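## Section 4: Setting up the wash-up table

If you've come straight here from the Hemgate folding instructions, welcome! Your table should be up, its legs locked, and standing where you want it for the season. (If the legs aren't locked, go back to Section 3, please. I once skipped that part and spent my evening picking cutlery out of a flower bed.)

I wrote this guide for the Akar supper club kitchen, because Dewanti Simanjuntak kept getting the same questions by text and finally told me to put it all in one place. It works just as well for a rented cabin, a church hall, or any spot where the sink is too small and the dishes pile up on you. You don't need much, and most of it is probably under your sink already.

### What you'll want to gather

- A table with a wipeable top (ours is the Hemgate, 60 inches on the long side)
- One sponge with a scouring side
- A pack of spare scouring cloths
- A microfiber towel, plus a dry one in reserve
- A flat metal tray for small stuff
- A small bowl for soapy water
- Dish soap, whatever kind you like
- Drinking water for yourself, with the cap on tight

### Before the first dish

1. Wipe down the whole tabletop with a damp cloth, corners too. Crumbs love the rounded corners, I don't know why.
2. Dry it. A wet top lets plates skate around, and it only takes one!
3. Press down on each corner in turn. If you feel any rocking, turn the foot on that leg until it stops.
4. Fill the small bowl halfway with warm water and add a short squirt of soap. Halfway is plenty. I used to fill it to the rim and then wear it.
5. Put the bowl toward the back of the table, where your elbows don't go.
6. Set the tray down flat near the middle. Teaspoons, bottle stoppers, the little lid from the mustard pot: all of that goes in the tray.
7. Lay the sponge next to the bowl with the scouring side up. You'll grab it without looking, and this way you know which side you've got.

> **Note:** If you're left-handed, swap the tray over to the other side. Ningsih Halim runs the whole thing in mirror image and she's faster than me.

### Working through a load

8. Scrape first. I mean really scrape, into the bin, before anything comes near the table.
9. Start with cups and glasses while the water is clean, then move on to plates, and leave the greasy pans for last.
10. Use the yellow foam side of the sponge on anything with a shine to it. Save the green side for baked-on bits on sturdy plates.
11. Change the water as soon as it looks cloudy. On a busy night (our record is 52 plates, and I was there for all of them) you'll change it a lot, so keep a full kettle going.
12. Rinse at the sink, then bring everything back to the towel to drain.

> **Caution:** Don't use the scouring side or the scouring cloths on the tabletop itself. It leaves a dull patch that never polishes out. The one by the pantry door is mine, I admit it.

> **Caution:** Keep knives out of the soapy water. Wash them one at a time and put them straight away.

### Where things live between loads

I'm fussy about the towel. It's the thing that goes missing first, usually over somebody's shoulder, so it gets a fixed place at the front of the table where I can wipe my hands without reaching across a row of clean plates. Folded is better than bunched, and letting it hang over the edge a little is fine by me, just like the yellow one with the darker trim. The pack of gray cloths goes in the far right corner, well away from the bowl, so the spares are still dry when you want one. The plate and the bowl sit along the back, and the tray has room to itself in front of them.
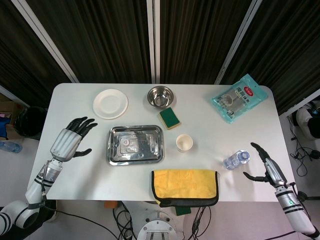 One thing I'd add about water bottles: stand yours up if there's any slope to the floor. They roll, and they always roll toward the glasses.

### Packing it in for the night

13. Empty the bowl, wash it, and dry it inside and out so it doesn't spot.
14. Squeeze out the sponge and stand it on its edge overnight.
15. Hang the towel somewhere with air around it. If it smells at all, it goes in the wash.
16. Wipe the table one last time, and wait until it's dry before you fold it.

Swap the sponge every 9 days if you cook most nights. Sutrisno Govindasamy stretches his to a month and we've had words about it.

### Replacement bits

Spare feet for the table are listed in the Hemgate booklet under part 3567, and they push in by hand, no tools. Extra trays are on the shelf behind the flour bins. If the last one's in use, leave a note for Myfanwy Wogan and she'll add it to the October order.

Section 5 covers the drying rack, including the wing nut that likes to fall off.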